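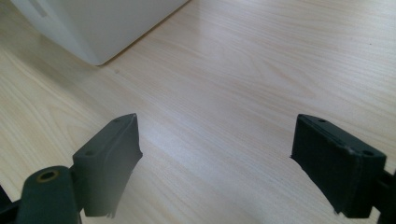

Lending furniture is among the older services that the town library in Miltilton provides, and among the least known. Residents have been able to borrow folding chairs, card tables and reading stands from the lower level since the building opened, on the same card they use for books. In June the library extended the service to full-size work tables, a step its board had considered for several years. Tabletops of this kind, in pale wood grain with faint lines running on a diagonal, have become familiar in apartments and shared offices, and they suit the purpose well. A light surface brightens a small room and does not compete with whatever is placed on it. It also shows ink and coffee sooner than a dark one does, a point that the lending agreement addresses in its second paragraph.

The collection now stands at 176 pieces. Most were bought secondhand from the Drukell building, a former insurance office on the east side of town, when its last tenant moved out. Others came from the estate of a print shop and still carry its stock numbers on the underside. The library chose to leave those numbers in place and to record them in the catalog, where a borrower may search by them. Very few do.

The loan period for a table is 40 days. It may be renewed once, provided that no other household is waiting. Delivery is available inside the town limits for a flat fee, and borrowers outside the limits must arrange their own transport. Tables wider than a standard doorway are supplied with the legs removed, together with a bag of hardware and a printed sheet of instructions. The hardware is checked at return, and missing bolts are charged at cost.

Demand follows the calendar of the town. Requests rise in late spring, when families hold graduation meals, and again before the November holidays. The winter months belong to a different group of borrowers: people preparing tax records, sewing large pieces, or finishing a course of study at home. Several have asked whether they might buy the table they borrowed. The policy does not allow it, although the library will supply the name of the maker where it is known.

In many cases the maker is Katsaros, a firm that produced office and school furniture in the region until its plant closed. Its tables were plain and heavy, and the company issued a repair manual with each order. The library holds two copies of that manual. One is kept in the local history room and may be read there on request. The other is in daily use in the workshop, where its spine has been replaced with cloth tape.

Repair has become a larger part of the work than the board first expected. Surfaces are washed with mild soap, and edges are glued and clamped as needed. Deep scratches are filled only when they might catch on clothing or paper. A grant of $2,000 from the Stimura Fund paid for clamps, a better dust collector and a set of casters for moving stock between floors. A further $1,000 was set aside for a public class in basic furniture care, which meets at 7 p.m. in the lower level and is open to cardholders without charge.

The board will review the service at the end of its fiscal year. Members have asked for a report on storage, as the lower level is close to full and the freight elevator is due for replacement. They will also consider a request from the high school to borrow matching tables for its examination period, which would require a longer loan than the current rules permit. Until a decision is made, the existing terms remain in force, and reservations may be placed at the main desk or by telephone.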